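Fri 15 March
Wanda Tran

On the Clover list, a parent wrote:

> We have set the tablet to shut off at 7:30 on school nights. Our
> son (he is eight) has worked out that if he changes the time zone
> he gets another hour. I changed the passcode and he watched me
> type it. Do I need different software, or a different rule? Also,
> does the homework reading app count toward the limit? The school
> says 20 minutes a night and he says it should be free.

Two separate questions. Software first.

The time zone change works when the date and time setting is left unlocked. Most tablets have a restriction for it, but it sits in a different menu from the daily limit, so turning on one does not turn on the other. Look under the content or device restrictions, set the clock to automatic, and lock it. Then restart the tablet and try the change yourself from his account. On our older tablet the lock did not hold until after a restart.

Passcode: use six digits instead of four, and don't reuse the one from your phone. Type it in another room. We changed ours in August and have not had to change it since.

On the homework app, I would leave it out of the limit, with conditions. Add it to the always allowed list, then check the weekly report for how long it stays open. Ours showed 551 minutes in one week against the 100 that were assigned. Most of that was the app sitting open on the sticker page. We now allow it from 4:00 to 5:00 only, which the schedule setting can do per app on newer versions. If yours can't, a kitchen timer does the same job.

The weekly report counts time with the screen on. It does not count reading. A total of 893 minutes for the whole device may include music playing with the screen lit, so go by the per-app lines.

As for the rule, we keep ours on one sheet of paper taped inside the pantry door. It gives the shutoff time, where the tablet charges overnight, and what happens if the settings are changed (no tablet the next day, no discussion). Our daughter signed it. She has tested it twice.

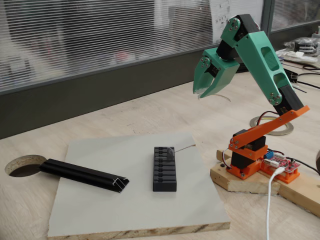
Desktop arm with a two-finger gripper, orange and teal 3D-printed parts.

Somebody asked off list whether the Yazzie router filter can replace the tablet limit. It can't in our house. It cuts the connection at the set time, but downloaded videos still play. We run both, with the router set 15 minutes later than the tablet.

Wanda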